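Buying the little boat, part two

So we did it. After a whole winter of looking at listings in bed, Birsen and I are the owners of a very used sailboat named Lusuner (we didn't pick the name, and I'm told it's bad luck to change it). She sleeps four if two of them are kids.

The seller wanted 1000 more than we had, and we went back and forth by text until past 11 at night. He finally came down 900 and I gave up and paid the rest out of the vacation jar. Worth it!
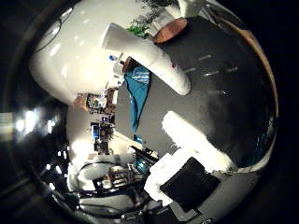

The survey was the scary part. Dennis Bainbridge spent a whole morning tapping the hull with a tiny hammer and saying "hm." I hated every "hm." He found 6 things, mostly small - a tired bilge pump, a cracked hatch, hoses older than my marriage.

The one that hurt was the rigging. New standing rigging came in at 700 just for the parts, and I still have to talk my brother-in-law into going up the mast. 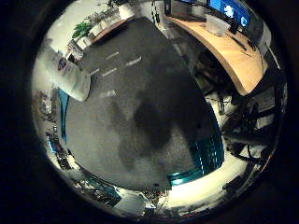

What's next

We splash in May if the yard can fit us in. Before that I want to paint the bottom, sort out the hatch and learn to back her into a slip without an audience. Birsen wants curtains. We'll see who wins (it'll be the curtains).

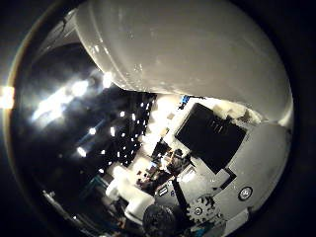

Gear and screw, up close.

If you have a favorite bottom paint, tell me in the comments.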